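Feb 10, 2025

Second go at the Kinlow update, build 202. The patch note says 14 new levels, "rebalanced" coin drops and faster loading on older phones. Played it on the old handset first, then on the tablet, same account on both.

Fourteen levels is generous counting. Three of them are old boards flipped left to right with the river recoloured. I had the January build open next to it to be sure, and the rock positions match tile for tile once you mirror them. Level 9 even keeps the old bug where the ferry clips through the jetty if you tap twice. So call it 11 new ones, and I'd want to look harder at the last two before signing up to that.

Loading: didn't see the improvement. The old handset still sits on the Bavaditz logo long enough to make you wonder whether it has hung. The tablet was quick, but the tablet was quick before. If someone has a timing from the previous build on the same handset, please add it below, as I only have my memory of it and I don't trust that.

Coin drops are the part that bothers me. The note says players will "earn more as they explore". I got bigger single drops, yes, and longer gaps between them. Finished the first new chapter with less than I had at the end of the previous one, and the boat upgrade you need for the next chapter now costs 500. Could be bad luck over one run. Could also be what it looks like. Needs three clean accounts, played straight through with nothing bought, before we write a word about it in the March round-up. 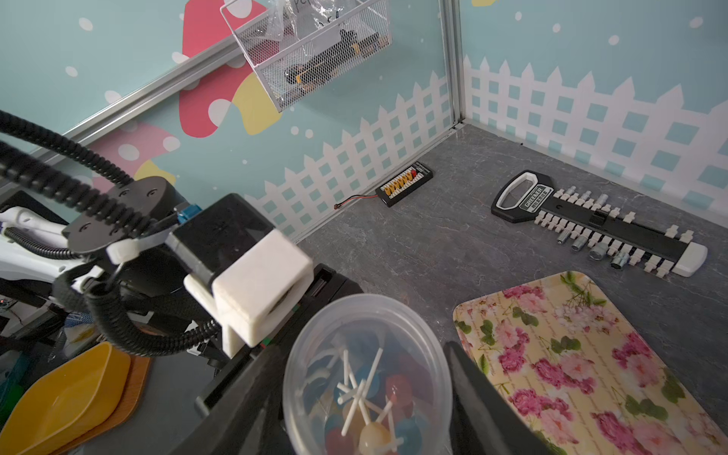
Lollipop tub in the gripper.

Sound: the new harbour tune is nice for one level. It restarts from the top each time you fail, so on the hard boards you only ever hear the opening bars. Turning music off in settings also turns off the warning bell for the tide, and the tide is the only thing that kills you in that chapter. I'd log that as a fault. Bavaditz will probably say it's intended.

Cloud save worked going from handset to tablet. Going back the other way it offered me two saves with the same name and no date on either. Picked the top one, lost a level. Tried again, picked the bottom one, lost nothing. Not enough to say the bottom one is always right.

Someone wrote on the board that Kinlow now plays like Bruma with boats. I don't see it. Bruma lets you undo a move and Kinlow still charges you for the privilege. The map screen is similar, I'll give them that, but so is every map screen this year.

Daily challenge didn't appear at all on the handset. Restarted, still nothing. It was there on the tablet with a timer already running. Haven't tried a fresh install.

To do:
- three clean accounts, coins written down after every level
- levels 12 and 13 against the January build
- tide bell with music off, check on another device
- daily challenge after reinstall
- leave the Sisodia preview until this is finished, their build expires later anyway

Old handset is charging on the shelf. Please don't update it, I still need 202 on there.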